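Filed under: Notebook / Manipulation / Data collection
Print this entry | E-mail this entry

March, bench 2, started 14:10

Thin-object grasps, continued from the previous entry. Spoon-in-tray task, hand-held gripper demonstrations, same finger spacing as before.

Problem as left by Yogesh: the policy trained on the first batch closes too high on flat metal objects. The fingers meet above the handle and come up with nothing. Depth from the wrist view is poor on polished steel, and the network seems to take the highlight on the handle as the handle itself. When the lamp moves, the predicted grasp point moves with it.

Changes for this batch:
- Tray rotated between demonstrations. First batch had it square to the bench edge nearly every time.
- Approach slowed over the last part of the descent. Gebremedhin's timing plots show the first batch had very few frames between "above the rim" and "closed".
- Both fingers to touch the tray floor before closing. Operators were stopping short to save the pads.
- Overhead light only. Side lamp off.

Recorded 34 demonstrations before the break. Threw out six: tracking lost on four, two where the operator closed on the rim. The rest went through the Numel alignment script without complaint. Pose drift against the board was lower than in the first batch, but I have not checked whether that is the slower motion or the new calibration. Kiran wants these separated before anyone quotes the number. Agreed.

Tray floor contact is hard to label after the fact. Tried thresholding vertical velocity, which gives false contacts whenever the operator hesitates over the rim. Tried finger width as well; no use, the width does not change until closing starts. For now contact is marked by hand on every demonstration. Slow, but it can be compared with whatever we automate later.

Note on the wrist view: low in the approach, the bowl of the spoon leaves the bottom of the image while the handle stays in. The crop used for the first batch removed another strip from the bottom, so the network had even less of the bowl to work with. Crop removed in the loader. Old checkpoints will not match the new input size, do not mix them.
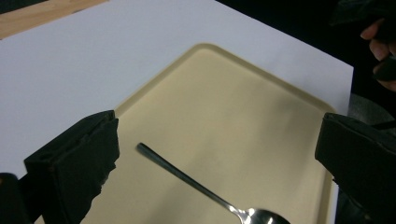 Fig. 1. Wrist view, spoon in beige tray, fingers open on either side. Bowl partly below the image edge, highlight along the handle.

Pad wear: the left finger has a ragged edge on its inner side. Contact area is probably reduced there. Not changing pads in the middle of a batch, as it would put a second variable into the comparison. Sushil to fit new ones after the last recording and keep the old pair in a labeled bag.

Training run started 16:40 on the Trestadier machine, run 1909, same seed and schedule as the baseline. Only the data and the crop differ. That is already two changes, so a third run with the new data and the old crop is queued behind it.

To do:
- Abhishek: repeat the lamp test on the new checkpoint, side lamp at the same positions as last time.
- Me: contact labels for the remaining demonstrations.
- Kiran: drift check with old calibration, new motion.
- Ask Desville about matte spoons. A dull one would tell us how much of the error is reflection and how much is thickness.

Loss at 17:30 is below baseline for the same step. Means little without rollouts. Leaving it to run overnight.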